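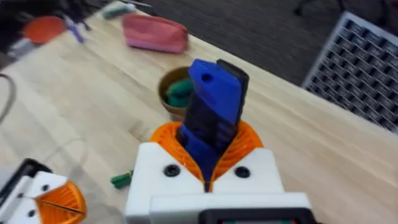 dumplingdebt
Mid-Autumn is coming and my mother-in-law has put me in charge of mooncakes, on the strength of one decent batch of scallion pancakes in April. I bought a Finura press online, 299 before shipping, and the first test batch came out leaning. Picture that blue block, tilted a little to the right, only filled with lotus paste. I followed the recipe on the back of the box. What am I doing wrong?

Dehua Qin
Your dough is too soft. Rest it in the fridge for 90 minutes, dust the mold, knock off the extra flour, press straight down. And ignore the box. The box wants you to use butter.

larkov_fan
Disagree on the fridge. Cold dough cracks and then you get to serve mooncakes with fault lines. Room temperature, covered, go watch something.

Dehua Qin
Mine have not cracked yet.

larkov_fan
Yours have the texture of a doorstop, going by the ones you brought to the Jiang Street potluck.

Dehua Qin
You ate four.

larkov_fan
I was being polite.

bakes_in_socks
Can I ask the rude question? Why not buy them? The Rurkinov bakery does a box of 4 with salted yolk and they even tie a ribbon on it. Put them on your own plate, rub some flour on your shirt.

dumplingdebt
She would know. She once identified a store-bought dumpling from the hallway.

bakes_in_socks
Then I withdraw the suggestion – and wish you luck.

Dehua Qin
Also, bake them early. The crust needs two days to soften and get shiny. Fresh ones look dry and people will say kind things about them, in that voice.

dumplingdebt
OK, trying both, half in the fridge and half on the counter. Will report back if I'm still invited.

larkov_fan
Counter half will win. Save me one.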